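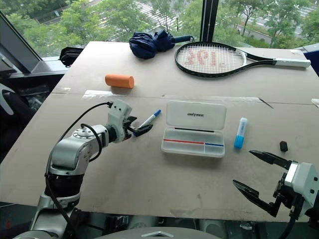 Figure 1. Open pencil case and marker pen, window-side table.

Progress report to the Brudmont fund: Distwood supply store, pencil case packing
Period ending September

1. Work completed

The grant covers sorting of donated stationery and repacking of cases for the Momari and Clegg reading rooms. At the close of the period 349 cases had been checked and 236 packed. The remainder are stored empty with lids shut. Cases with a cracked hinge are set aside and do not enter the count.

Packing is done from the large table at the window. Each case is opened flat, emptied, wiped and filled one item at a time. Pens go in lengthwise.

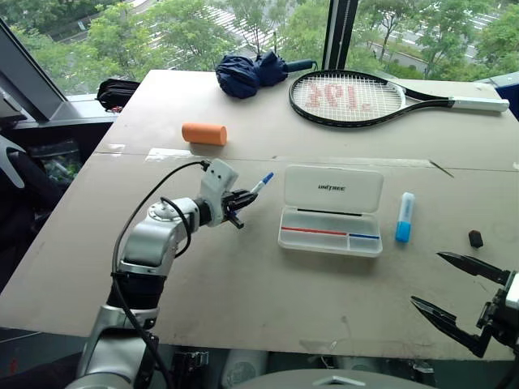
The packing list was revised once during the period. Scissors were removed at the request of Clegg. The current list has six items per case and applies to both sites. Momari asked for a second pencil in place of the ruler; this has been agreed for the next delivery only.

2. Case types

Three types of case are in use. Soft zip cases hold the full list but are slow to check, as small items collect in the corners. Tin cases dent in transit and will not be reordered. The hinged clear plastic type is preferred. It has a small divider in the tray, and the lid folds back out of the way while the case is being filled. An eraser fits in the short compartment. A standard glue stick does not fit with the lid closed and is bagged separately.
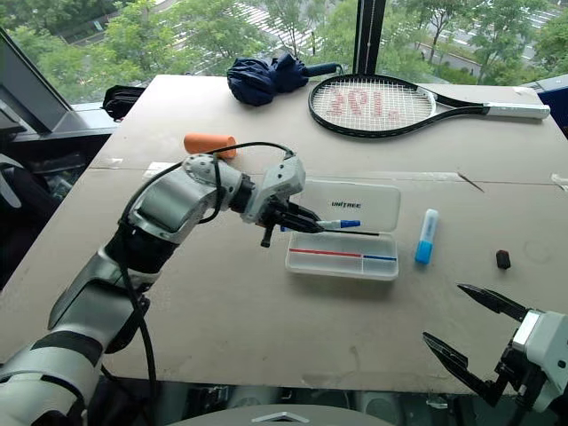 Mixed donations remain the main source of delay. Boxes arrive with household and sports goods among the stationery, and all of it has to be sorted before packing can begin. An umbrella and a tennis racket at the back of the table take up space needed for open cases. Non-stationery items will go to the general shelf at the start of each session.

3. Pens and highlighters

Markers are capped and tested on scrap card before packing. Highlighters are tested the same way and sorted by barrel color.
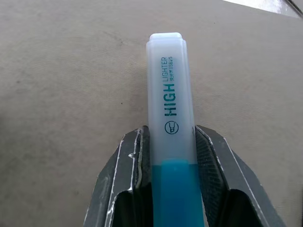 Dry pens are discarded and entered on the stock sheet. Stock of yellow is low. A further 45 highlighters have been ordered and will be charged to the consumables line.

4. Next period

Complete packing of the checked cases. Deliver to Momari first, then Clegg. Replace the stock sheet with one that lists case type. No change to the budget is requested.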